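Gondinix wants to sell fewer phones and repair more of them

Dalibor Kubíček has spent most of the spring answering the same question. When will Gondinix bring out a new phone? His answer has not changed since May: not this year, and perhaps not next year either.

"We have a handset that works and people who own it," he says. "What they ask us for is a new battery and two more years of updates. They don't write in to ask for a third camera."

Kubíček runs the software side of the company from an office in Ganberg, above a shop that sells bathroom tiles. The Nudar 5, its only current model, went on sale with a promise of three years of updates. That has now been stretched to five, and the work has taken longer than he expected.

The trouble was the modem. The supplier had stopped issuing new drivers for it, so each new version of Android meant a fresh round of patching and testing. "You fix the calls and the hotspot goes," he says. "You fix the hotspot and then the phone gets warm in your pocket. We had one build in the winter that was fine in every way except that the alarm clock went off an hour late."

That build never reached the public. It went to 134 owners who had signed up to try early versions, and the first complaint came in at ten past eight in the morning.

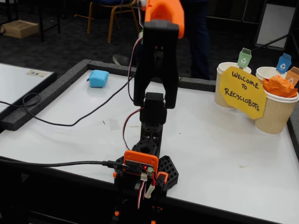
Sýkora remembers it differently, and puts the first complaint well before seven. The alarm was only part of it, by this account, as the calendar was out by an hour too and it took two further builds to put both right. Kubíček does not argue the point. "It was a bad week," he says.

The update now going out is the fourth large one for the Nudar 5. It changes how notifications are grouped, brings back the old volume panel that many owners had missed, and lets the battery stop charging at 80 per cent. It goes to 1000 phones first, and the rest follow if there are no serious faults.

I asked whether a small maker can afford this. A phone that lasts five years is a phone that is not replaced after two. Kubíček says the sums are tight, but that spare parts bring in more than he had thought. A battery costs 26 euros by post and a screen a good deal more, and most owners fit the battery themselves with the screwdriver that comes in the packet.

"The back comes off with six screws. The glue was in the first design and we took it out," he says. "It made the phone a bit thicker – people noticed that in the shop and then stopped noticing it at home."

He is less cheerful about the camera. Reviewers marked the phone down for slow focusing indoors, and he thinks they were right.

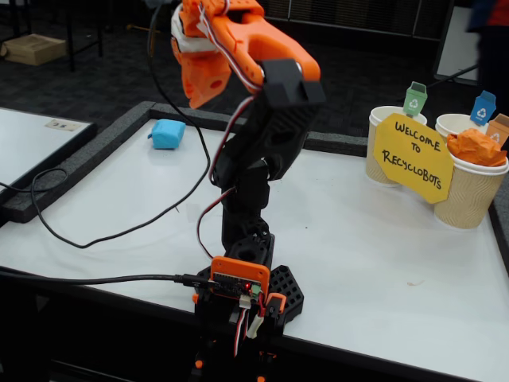 A fix for the focusing was planned for this update but has been put back to the next. It works well in daylight, Kubíček says, but under some LED bulbs it leaves faint bands across the picture, and he would sooner leave the old fault in place than swap it for a new one.

There will be no paid upgrades and no subscription. An assistant app was tried and dropped, mainly for want of memory. "It took a third of what the phone has," he says. "Then you open the map and everything else closes."

As for a Nudar 6, there are drawings, and a battery size has been agreed. The headphone socket stays. He would not say which chip is being looked at, only that the supplier has been asked to put its support dates in writing this time.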